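4.3 Recording the task "Pick up litter"

Before you start, check that both arms are in the home position and that the Plultero recorder shows a green light.

1. Put an open trash bag on the floor, between the two arms.
2. Spread wrappers and paper scraps on the carpet, inside the reach of the arms.
3. Press Record. Keep the left gripper at the rim of the bag and pick with the right one.
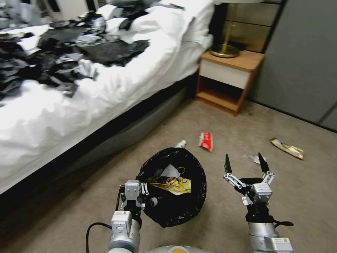
The Murnholm site asks whether an episode with a dropped wrapper must be deleted, and Carine answers that it should stay in the set, if the operator picks the wrapper up again before pressing Stop.

4. Press Stop when the floor is clear — the bag stays where it is.
5. Give the episode a label and move the pieces to new places.

Note: One set for this task has 300 episodes. Do not mix two rooms in one set.

Caution: Do not reach into the bag while the arms are powered. Press the red button first, then wait until both grippers are still.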